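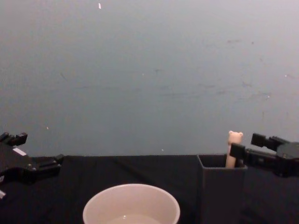

4.2 Recording a pick-and-place set

1. Cover the table with the dark cloth. Small creases do not matter.
2. Put the bowl in the middle and the tall container to its right, with the toy standing in it.
3. Open both grippers and move the arms to the start pose.
4. Press Record, carry out the task by hand control, then press Stop.
5. Repeat until you have 91 runs.

Note: The Redwood method was tuned on 313 runs at Fultevcombe. Sets with fewer than 8 bowl positions gave poor results on new layouts.

Caution: Keep hands off the table while the arms are powered. If error 412 shows, cut the power before reaching in.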